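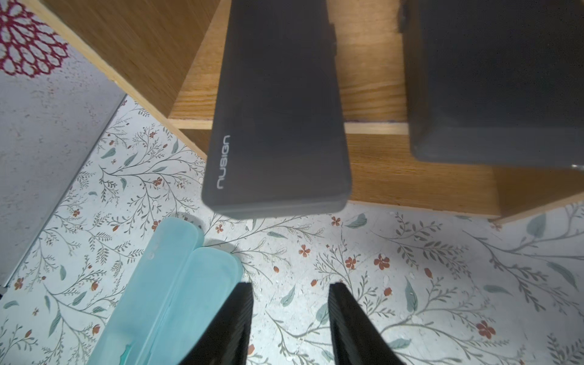 Tidy-Up Tips from the Hernby Robot Club (Mostly Learned on the Floor)

Several of you wrote after the August newsletter wanting to know how our students practice the put-away task without a lab, so I'm finally typing up my notes. I'm a parent helper, not an engineer! I can't tune a motor to save my life. What I do know is drawers, wipes, tape and how to get a bunch of fourteen-year-olds to put things back where they found them, and a surprising amount of the project comes down to that.

The project this term is simple to say out loud. There are cases in different colors, there's some small wooden furniture, and the gripper has to pick up a case and put it away. The students drive it by hand first and save every run, then they use the runs to train the thing to do it alone. Their lead coach is Renata Ledesma, and most of the good ideas below are hers. The bad ones I tried myself so you don't have to.

Start with things that don't matter

Our first practice objects were drinking glasses. I know. We moved to hard plastic cases very quickly and haven't looked back. They're light, they can be dropped, and a wipe with a damp cloth gets the fingerprints off. Go through your junk drawer and the back of the bathroom cabinet before you buy anything. Rounded ends are kinder to a beginner than sharp corners (a corner catches on the drawer edge and then the whole case swivels), but don't make everything rounded or the kids never learn to cope.

Take out whatever's inside. A case with one loose pen rolling around in it feels different on every lift, and I spent an entire afternoon convinced we had a bad cable when what we had was a rattling pencil sharpener.

If the lid pops open, a small square of clear tape over the catch will hold it. Matte tape if you've got it.

Shiny and see-through things

Translucent plastic is pretty and it's a pain. Light goes through it, the color changes depending on what it's lying on, and the edges sort of melt away on the screen. Dark matte cases have the opposite trouble, as they can disappear into their own shadow. We use both on purpose now, but I'd start with one kind and add the other when the students have their confidence up.

For lighting, skip the desk lamp pointed straight down. We bounce ours off the ceiling and it makes a huge difference. Two cheap lamps aimed up from opposite corners will do it, and if you've only got one, aim it at a white wall. Close the curtains too, or your four o'clock runs won't look anything like your six o'clock runs. Renata has the kids write "curtains shut" on the log sheet every single session and they groan every single session.

Drawers: do the boring stuff first

A drawer that sticks will ruin your evening. Before anyone touches a controller, pull it all the way open and all the way shut ten times by hand. If it drags, here's my routine:

Vacuum the runners with the crevice nozzle. Most of the time it's hair.

Wipe the metal with a cloth that's barely damp, then dry it right away.

For wood on wood, rub the rubbing edges with a plain white candle. Soap works as well but it gets gummy by spring, ask me how I know.

For metal runners, one tiny drop of sewing machine oil on a cotton swab. Not cooking oil! It goes sticky and then it goes brown.

Tighten every screw you can reach, including the ones you think are fine. Vibration loosens them, and a runner with one screw working its way out will rub the side panel until you get sawdust in everything.

Next, decide how far open "open" is and mark it. We put a pencil tick on the side where it won't show in the pictures. One student argued for a bright orange sticker and we let her try it, and for a couple of weeks the trained version was steering by the sticker. Pencil is better.

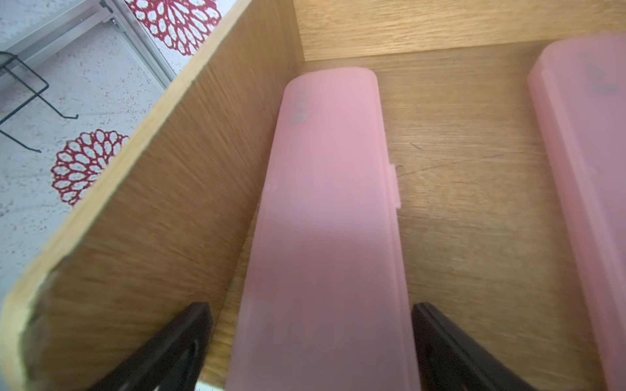

Pink cases in the drawer, with the fingers on either side of one of them.

Leave more room between things than you think you need. The fingers have to fit down either side of a case and they're fatter than they look from above. My rule for a beginner is that I should be able to lay my own hand sideways in the gap. Later on you can crowd things together and make it mean.

Don't push a case right up against the side wall, either. People do that out of neatness (I do it, I can't help it, I line up spice jars) and then one finger has nowhere to go and climbs the wall of the drawer. Scratches on the drawer bottom are nearly always from somebody coming in too low. For light scratches on bare or oiled wood, rub half a walnut over the mark, wait a few minutes and buff with an old T-shirt. Check for nut allergies in your group first. We have one, so I do the walnut at home and bring the drawer back after.

The base underneath

You want something underneath that doesn't slide and doesn't curl up at the corners. Mine did both. If yours came rolled, roll it the other way overnight with a towel inside, then flatten it under cookbooks. Painter's tape on the corners, pressed down hard, replaced whenever it starts to look furry.

A busy print is fine, and I'd even say good, if the students want their robot to work in an actual home with actual flowery things in it. Renata's view is that a plain white table makes everybody feel clever for a month and then the thing falls apart in somebody's kitchen. Start plain if you need a win. Go flowery soon.

Scuffs on a printed vinyl surface: warm water and a drop of dish soap, soft cloth, little circles. If that fails try a bit of baking soda paste, but test it in a corner. Don't use the white magic sponges on a print. They're a very fine sandpaper and you'll take the leaves off with the dirt. Once the print has chipped there's no fixing it, and you'll just have to live with the white specks like I live with my kitchen counter.

Cleaning the fingers

Ours are black and they get chalky. Every session ends with a wipe: power off first, then a lint-free cloth with a little rubbing alcohol on the gripping faces. Get into the ridges with an old soft toothbrush. Dust in there makes a case slip slowly, and slow slipping is horrible to diagnose, everyone blames the software. Let them dry before you switch back on. Please label the toothbrush.

Keeping the log (and the peace)

We keep a paper log as well as the computer one. Each driver writes initials, which case, where it started, where it was meant to go, and whether it got there. "Sort of" is not a result! If it's half in and half out of the shelf, it's a no.

Last term the club saved 701 runs and I thought that was plenty. This term we're at 1663 and the older kids are asking for more, mainly of the awkward ones. If I could go back I'd have had them record the awkward starts from day one: cases lying at a slant, two touching each other, one leaning on the furniture. The easy ones pile up by themselves.

Swap drivers often. Everyone has a style. One of ours swoops in from the left every time, and if she does all the driving that's all the robot ever learns. We use a kitchen timer and pass the controls when it rings, whatever's going on.

Snacks stay in the other room. Cheese dust and grippers, no. 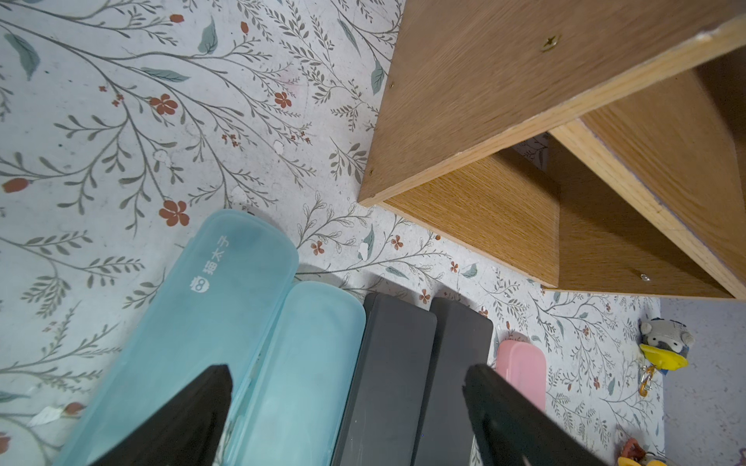 Aqua, dark gray and pink in a row, and the open shelf with nothing in it.

Setting up a start position

Before a run, somebody lays out the cases and somebody else checks. We used to snap them all perfectly parallel, and that's a nice way to begin, but nudge at least one of them a bit each time. I tell the younger ones to set it out like they're in a hurry for the bus.

Keep things with printing on them printing-side up for some runs and printing-side down for others. Same with latches, left and right. It's a tiny habit and it saves you from a robot that only knows one face of the thing.

Watch out for dangly stuff. Keychains and plush charms are lovely, they're also exactly the right size to get hooked, and the strings wrap around anything that moves. Decide ahead of time whether they're part of the task or not, and if they aren't, keep them well off to the side.

For a small open shelf, check that it can't tip. Press on the front edge with one finger. If the back lifts, a strip of double-sided mounting tape under the base does it, and dental floss will saw it loose again when you want to move it. Countersunk screws collect crumbs, by the way. A wooden toothpick gets them out.

Packing up

Cases in one tub, cables in another, loosely coiled with a bread tie. Drawer closed. Tape checked. Log sheet photographed before it goes in the binder, ever since the juice incident.

I've had questions about stains on oak from felt-tip pens and I'm still testing, so that'll be in the next one. Send me what's worked for you, and if you have spare cases with lids that still close, the Hernby kids will take them, any color except clear.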